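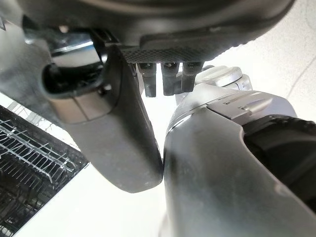
Nepia label queue stalls after 99 jobs
2 min read — 16 shares

Status: resolved, 15 April 2020

Symptom: print server at the Cistlow warehouse accepts jobs, then stops releasing them. Queue shows "waiting" with no error. Restarting the Nirnumo spooler clears it until the next 99 jobs.

Checked first: cable, driver version, free disk space. All fine. Swapped the printer for the spare — same result.

Log showed one temp file left open per job. The spooler account had a limit of 99 open files, left over from the November install. Raised it to 2,000 and restarted. Stall moved later but did not go away.

Fix: installed the Madine patch that closes temp files on release. Put the limit back to 1,000. Ran 2,000 test labels with no stall.

Open: the queue page still shows the old limit until the browser cache is cleared.

2 comments

palletjack: Same stall on our server. Patch fixed it, limit left alone.

dkr_ops: Does the patch need a reboot or only a spooler restart?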